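Budgeting for a second cloth-folding station — what should be on the list?

Posted by Thilini Sultana in Equipment and Planning

We have one station where a person folds cloths with a pair of hand-held grippers and the recordings are used to train a folding arm. I've been asked to cost a second one by the end of May. My boss's first draft had two lines on it: grippers and computer. I think that leaves out most of what we spend money on, but I wasn't here when the first station was bought, so I'm guessing at a lot of it.

The task is ordinary microfibre cloths with a stitched hem. The operator pinches the hem, lifts and folds. 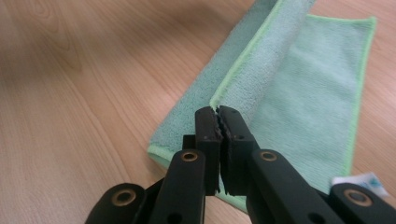
I have a quote from Irus for the gripper pairs and one from Tinton that comes out cheaper but doesn't include spare pads. What I can't work out is how many spares to allow for, whether to buy one kind of cloth or several, and whether the table matters. We have up to 400 for the small stuff. The grippers come out of a different pot.

Fathima Howlader

Spares first. Pads and pivots wear, and a pair with play in the joints is no use to you because the jaws stop closing square. Ask both firms for a price on a full set of pads and a full set of pivots, then add that to the quote before you compare them. When we did that the cheap one wasn't cheap any more. I'd hold one complete spare pair for every 2 stations and 3 sets of pads per pair. Check the delivery time too. Ours came on a Tuesday, five weeks after we ordered.

Have a look at how close the tips come together on whichever pair you try out. Thin hems need the tips to meet cleanly along the whole face, and you should test that on your own cloths before you sign for anything. 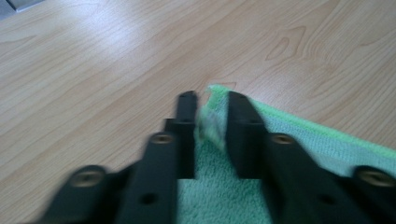
Gripper fingertips at a lifted corner of the towel

On cloths, buy 20 of the same one to start with and put them through the wash before you use them. New cloths are stiffer than washed ones. After that get a second type in a different colour and weight. Don't buy a mixed bag, you'll never match them again when you need replacements.

Shafiq Sarkar

just get the Irus ones, we've had no bother with them. don't know about Tinton

Renato Acuña

Agree with most of what Fathima says, though I think three sets of pads is generous if you're only folding cloths.

The table does matter, but it needn't cost much. Get one the operator can sit at with both forearms free, and leave enough floor round it to walk behind. Then list everything that touches the table or the floor near it. People forget clamps, poles, base plates, power strips and cable covers, and on our Gukadel project those added up to more than the table did.

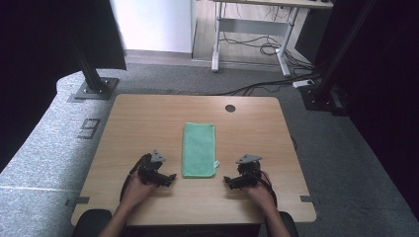 Cables want a line of their own. Budget for longer ones than you think, with strain relief where they leave the gripper, and a spare of each. A broken lead stops the station just as surely as a broken gripper and it's a silly thing to lose an afternoon over. If you can fix the table and poles in place, do it before the first session. We moved ours halfway through and had to throw out a good bit of work.

For your 400 I'd do cables and clamps first, then cloths, then pads with whatever is left. Put the table under furniture if your finance people will let you. Ours did.

Thilini Sultana

Thanks all, very useful. I've gone back to Tinton for a pads and pivots price and asked if we can try a pair on our own cloths. Furniture budget is a good thought, I'll ask Concetta Marino as she signs those off. Does anyone buy leads from Dong, or is it better to have them made up?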